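Coach parking and a guide for a group day in Trarkstead?

posted by pollyanna_k

I'm organising a day out in May for our history group. We'll be coming by coach from Poddale and would like a guided tour of Trarkstead, partly on board and partly on foot. A few of our members can't walk far and one uses a folding wheelchair.

What I need to know is where the coach can set down, whether it can wait there, and whether a local guide will join us on the coach or only meet us in town. We should arrive at 10.30 and need to leave by 4. We'd also like a hot drink before we start, preferably without everyone having to sit down and be served, as that took most of the morning on our last trip.

Any advice welcome, including what people have paid.

Salvador Veloso

I drive coaches and have done this run a good many times. Set down in Burneck Street, on the museum side. You can stop there to let people off but you can't wait, and the wardens do come round. After that the driver goes to the long-stay coach park behind the old goods yard. It charges 12 pounds for the day, and he'll need to pay at the machine by card. The lower entrance is too tight for a full-size coach, so tell him to use the top one.

For drinks, the kiosk by the set-down point does takeaways and opens at nine. Ring the day before with your numbers and they'll have someone extra on the counter.

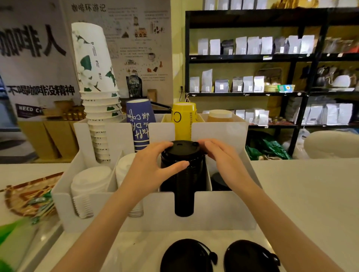
Lids and takeaway cups at the counter.

There are public toilets across the road with a level entrance and a disabled cubicle. You'll want a RADAR key for that one.

On the guide, yes, they will come on board. Most of them prefer to be picked up at the set-down point once your people have had their drinks. The coach part takes in the harbour, the upper terraces and the Pereyra almshouses, and it's 45 minutes if the traffic behaves. Check that your coach has a working microphone and a courier seat at the front. Some of the older ones don't, and a guide can't stand up while you're moving. 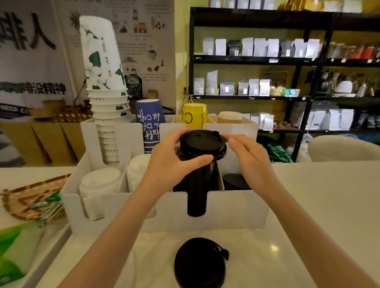 The walking part starts from the market cross. It's mostly flat as far as the church, then there are cobbles and a steep bit up to the castle gate. I'd suggest your slower walkers stop at the church, where there are plenty of benches, and the rest can come back the same way to collect them. Or ask the guide to do the short loop with everyone.

We paid 125 pounds for a half day last year, for one guide and a full coach. If you have more than 30 people walking they'll want you to take a second guide.

tansy_b

don't know about coaches but the museum is free and has a lift. cafe upstairs is slow

hillwalker3690

Agree with most of what Salvador says, but the upper terraces have had roadworks and our coach had to miss them out in March. The guide did the river road instead and it was fine. Worth asking when you book.

Also, book the guide early. May is when all the school parties come and we couldn't get one for our first choice of date. They asked us for a deposit and the balance 2 weeks before, and they wanted the driver's mobile number as well as mine.

The folding wheelchair can go in the hold, but mention it to the coach firm so they don't put anything on top of it.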